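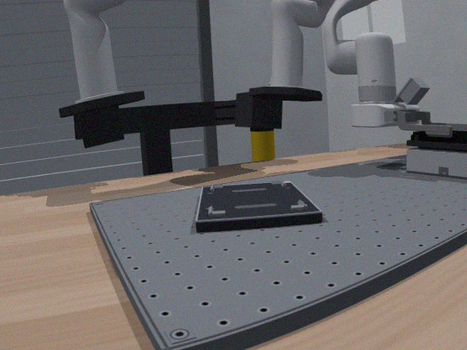 The Furno bench is a two-armed robot workstation built in a shared workshop in Brestville. It consists of a wooden table, a perforated work board, a fixture plate, and a pair of robot arms carried on a frame behind the table. A computer model of the whole station is kept alongside the physical build and is used to plan layouts and test programs. The bench was designed by Troels Snorradóttir and Nanna Sveinbjörnsson, both members of the workshop, and was first run with both arms on 2018-07-25.

Background

The Brestville workshop had owned a single arm for several years before the bench was started. It was clamped to whatever table was free and had to be lined up again each time it was moved. Snorradóttir proposed a permanent station in January, after a print-finishing job was lost to a clamp that had slipped. Sveinbjörnsson, who had bought a second arm secondhand, offered it for the project on the condition that both arms could be taken off without tools other than a hex key.

The name comes from the former bakery oven room in which the bench stands. Members also use "Furno" for the room itself, and older pages on the workshop wiki do not always make clear which one is meant.

Construction

The arms stand on a black frame behind the table. A horizontal crossbar joins the two arm bases and is supported by a vertical post. Each arm sits on a flat mounting plate with a block beneath it. Keeping the bases off the tabletop leaves the full work area open and allows the table to be pulled out for cleaning. The drawback is reach: the front corners of the board are hard to get to with the gripper pointing straight down, and most jobs are laid out toward the middle and back.

The table has a wooden top. The board lies on the wood and carries a regular grid of holes. Fixtures are located with pins and held from above with short screws. There are larger mounting holes for fastening the board itself. An early version of the board had a coarser pattern and was drilled by hand, and it was replaced when the rows were found to drift toward one end.

The square black fixture plate has a light rim, four corner brackets, and two parallel slots. The brackets locate the part and the slots take sliding stops, which are removed when not needed. Drawings for the plate went through 8 numbered revisions. Revision 3 is still in use at a neighboring workshop and does not fit the current board.

Parts waiting to be handled are stacked on a separate block toward the back right of the board, where the right arm can reach them without crossing in front of the left.

Simulation

The computer model is named Kim. It includes the table, board, plate, frame, and both arms, as well as a plain version of the room with its walls and window. Snorradóttir built it from measurements of the finished frame, and it was later corrected when the crossbar was found to sit lower than drawn.

Programs are run in Kim before they are tried on the bench. The main use is checking for collisions, mostly between a forearm and the far side of the frame, and finding arm positions that leave room for the gripper fingers beside tall parts. Kim treats all parts as rigid. It gives poor results for cardboard, foam, and anything held by a thin edge, and those jobs are tested at low speed on the real bench instead.

Software

Both arms are driven by Trollov, a control program written by Sveinbjörnsson. It reads a job as a plain text list of positions and gripper commands. The same file can be sent to Kim or to the bench. The main program is 1,541 lines long, excluding the calibration scripts.

Calibration is done by touching the gripper to known holes in the board. The routine must be repeated whenever the board is lifted. Trollov stores the last good calibration and refuses to start a two-arm job if the new one differs by more than a set limit.

Use

The bench has been used for loading small parts into fixtures, sorting printed pieces, and turning parts over between finishing steps. The longest unattended job on record placed 141 parts before it stopped for an empty stack. Two-arm jobs are less common than single-arm ones, and the left arm is often parked upright while the right arm works.

Members must complete a short introduction before using the bench. Drawings, the Kim files, and the Trollov source are available on request at the workshop.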